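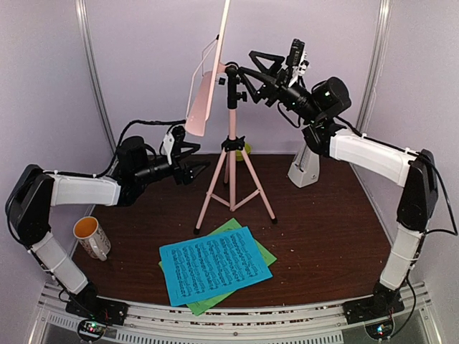
발타사르 페레이라

봄 여행 준비 모임 회의록

일시: 2019년 1월 14일 월요일 저녁
안건: 라구스(Lagos) 일정, 숙소, 교통편, 회비, 여행기 모음집

1. 지난 회의록 확인
지난 회의록은 수정 한 건을 반영하여 승인함. 프리스콤 여행 정산표에서 박물관 입장료가 교통비 항목에 들어가 있던 것을 바로잡음. 총액에는 변동 없음.

2. 출발 시기
4월 출발로 확정함. 6월로 미루자는 의견도 있었으나 숙소 요금이 오르고 해변 쪽이 붐빈다는 점을 들어 채택하지 않음. 부활절 연휴와 겹치는 주는 피하기로 함. 정확한 날짜는 항공권을 조회한 뒤 전체 메일로 공지함.

3. 이동 경로
리스본에 도착해 하룻밤 묵고 다음 날 기차로 라구스까지 내려가는 안과, 파루 공항으로 들어가는 안을 비교함. 파루로 가면 이동 거리는 짧지만 환승 대기가 길고 도착이 밤늦은 시간임. 리스본을 거치는 안으로 정함. 기차는 투네스에서 갈아타야 하므로 짐은 각자 들고 계단을 오르내릴 수 있을 만큼만 가져오기로 함. 장거리 버스도 있다는 의견이 나와 시간표를 함께 알아보기로 함.
렌터카는 모임 차원에서 빌리지 않음. 사그르스 곶까지는 노선버스로 다녀옴. 개인적으로 차를 빌리려는 회원은 보험과 통행료를 직접 확인할 것.

4. 숙소
후보는 두 곳이었음. 쿤다리 게스트하우스는 구시가지 성벽 안쪽에 있고 주방을 쓸 수 있음. 지누덴 여행사가 제안한 호텔은 해변에 가깝지만 조식이 포함된 요금제만 있고 취소 조건이 까다로움. 밤에 골목이 시끄럽지 않겠느냐는 질문이 있어 쿤다리 측 답장을 읽음. 답장에 따르면 안뜰 쪽 방은 조용한 편이고 거리 쪽 방은 주말에 음악 소리가 들린다고 함.
표결 결과 쿤다리로 정함. 안뜰 쪽 방을 먼저 요청하고, 모자라면 제비뽑기로 나눔. 숙박은 4박으로 함.

5. 현지 일정
첫날은 일정을 잡지 않음. 둘째 날 오전에 폰타 다 피에다드까지 절벽길을 걷고, 배를 타고 싶은 사람은 오후에 선착장에서 따로 모임. 파도가 높으면 배가 뜨지 않으므로 예약금은 미리 내지 않음.
셋째 날은 사그르스에 감. 요새 입장 여부는 현장에서 각자 정함. 바람이 강한 곳이라 모자보다는 겉옷에 달린 후드가 낫다는 말이 있었음.
마지막 날은 시장에 들렀다가 점심 이후 기차로 돌아옴. 실베스를 넣자는 제안은 다음 회의에서 다시 다룸.

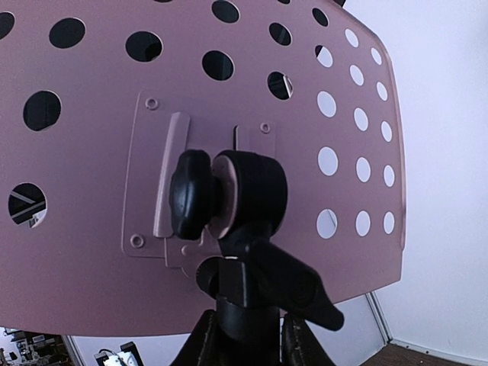

참석자 한 명은 일정표에 적힌 곳이 전부 여행 책자 첫 장에 나오는 곳이라며, 하루쯤은 행선지를 정하지 말고 아무 역에서나 내려 보는 것이 어떻겠느냐고 물었음. 예전에 그렇게 내린 마을에서 문을 연 가게가 빵집 하나뿐이었는데 그 여행에서 제일 오래 기억에 남았다고도 덧붙였음. 기차 편수가 적어 다음 차를 오래 기다릴 수 있다는 반론이 나옴. 논의 끝에 전체 일정에는 넣지 않고, 원하는 사람은 셋째 날 사그르스 대신 따로 움직여도 되는 것으로 정리함. 따로 가는 사람은 전날 저녁까지 알려 줄 것.

6. 회비
공동 경비는 1인당 600유로로 함. 리스본 1박, 라구스 숙박, 기차와 버스 요금, 저녁 식사 한 번이 여기에 포함됨. 항공권과 나머지 식비는 개인 부담임.
모임 통장에 있는 2,000유로는 숙소 선금으로 쓰고, 회비가 들어오는 대로 다시 채워 넣음. 선금을 낸 뒤 취소하는 경우 숙소에서 돌려받은 금액만 환불함. 분할 납부를 원하는 회원은 3회까지 나누어 낼 수 있음.
여행자 보험은 각자 가입하고 증권 사본을 출발 전에 메일로 보냄. 지난번에는 사본이 늦게 들어와 연락처 정리가 출발 전날까지 이어졌으므로 이번에는 기한을 지켜 줄 것.

7. 여행기 모음집
프리스콤 편 원고가 아직 다 들어오지 않음. 발타사르 페레이라가 들어온 원고부터 교정을 시작함. 지명 표기가 글마다 달라 본문은 한글로 쓰고 처음 나올 때만 괄호 안에 원어를 넣기로 함. Lagos는 나이지리아의 라고스와 헷갈리지 않도록 라구스로 통일함.
분량 제한을 두자는 의견과 두지 말자는 의견이 갈려 이번 호는 제한 없이 받음. 식당 가격은 금방 바뀌므로 본문에서 빼고 필요하면 글 끝에 적음.

8. 기타
포르투갈어 기초 표현을 정리한 종이를 다음 회의 때 나누어 주기로 함. 길 묻기와 표 사기 위주로 만들고, 발음은 한글로 달되 참고용이라고 적어 둠.
걷기 연습을 함께 할 사람은 참가 신청서 아래쪽 빈칸에 표시할 것. 절벽길은 흙과 자갈이 섞인 구간이 있어 바닥이 미끄러운 신발은 맞지 않음.
지누덴 여행사에는 호텔을 이용하지 않는다는 답을 보냄. 리스본 숙소 견적은 계속 받아 보기로 함.

다음 회의까지 할 일
쿤다리 예약 가능일 확인 및 안뜰 쪽 방 요청
리스본행 항공편 조회와 출발일 공지
기차와 장거리 버스 시간표 비교
프리스콤 편 미제출 원고 독촉

다음 회의 날짜는 쿤다리의 답장을 받은 뒤 메일로 알림.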